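Looking after the Pimthorpe grippers
Project report, Corinne Brannigan, April 4, 2025

My job this term was keeping our pair of handheld grippers in shape, which sounded easy until the jaws started drifting after every 100 grabs! Cletus Okafor showed me how to re-zero them — jaws shut, hold the button, wait for the light — and I wrote it up for the next group.

Step 3. Check both marker cubes at the vanity. Keep the patterns clear of your sleeves and let the cable hang free.

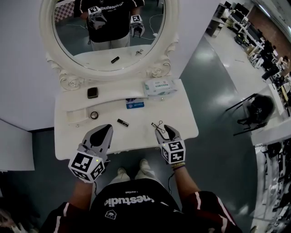

Step 4. Log the jaw reading
Mine settled at 470 closed. If yours is off, do step 2 again (I did, a lot).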